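Talk notes, "Picking a countertop without losing your mind"
Osvaldo Russo
Last edited 18/03/2020

(Wait for the doors to close. Water. Phone off!)

Hi everybody, I'm Osvaldo, and I've spent way too much of my adult life leaning over slabs of rock. I started out in my uncle's tile store, then I sold kitchens at Lisier, and now I help people choose the stuff that goes on top of the cabinets. That's the whole job. My mother still tells people I'm in construction.

Show of hands, who has redone a kitchen? Keep it up if you'd pick the same counter again. (Let them laugh. Don't rush this one.)

OK so I want to talk about stone, and mostly about marble, which people fall for hard. They walk into the yard wanting something sensible and then they see one slab with a big white streak across it and it's over. I've seen couples go quiet. I did it myself in February with a piece for our own bathroom, and I know better!

First thing, the little square sample. I can't stand the little square sample. You get a piece the size of a coaster and you're supposed to imagine a whole island from it. With a plain quartz, fine. With marble you might get a square that's all gray and then the slab shows up with a vein like a lightning bolt. Go see the full slab. Take a picture with your hand on it so you remember how big the veins are.

(Dilla story here. Keep it short this time.)

So the Dilla house. Nice family, 2 kids, big island. They picked from a sample, I was busy, I let them. Slab comes in and there's a dark smoky patch right where the sink is going. She loved it, he wanted to send it back, and I spent the whole afternoon in their driveway with a tape measure and a roll of painter's tape, marking where the cuts would land. We moved the template over 30 inches and the patch ended up in the piece we cut away. He was happy. She still brings it up.

Ask your fabricator to do the layout with you there. Bauerfeind, the shop I use most, will let you stand at the table and slide the templates around yourself. Plenty of other shops will too if you ask.

Money. People want a number so here's mine: that island came to 3000 dollars, cut and installed, and another 1000 for the backsplash. Yours will be different. Edges cost extra, and so do sink cutouts, so read the quote slowly.

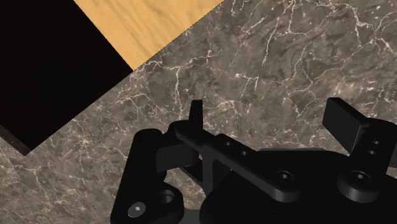
Color is the other place where people get stuck. They come in saying white or black, and then what they end up liking is the muddy middle, the taupes and brown-grays. I love those. They go with wood, they go with black, and crumbs don't scream at you from across the room. If your floors are warm, bring a spare board to the yard and lay it right on the slab.

Etching! Someone will ask. Lemon juice, wine and vinegar will all leave a dull mark on real marble, sealed or not. Sealer helps with stains. My own counter has a ring on it from a pasta sauce jar and I've made peace with it. If that would drive you crazy, get something else, I mean it.

(If there's time: the Zovov yard, the forklift, the wrong slab. If not, skip to questions.)

Questions. Repeat each one into the mic, the back row couldn't hear last time. Price sheets are on the chair by the door.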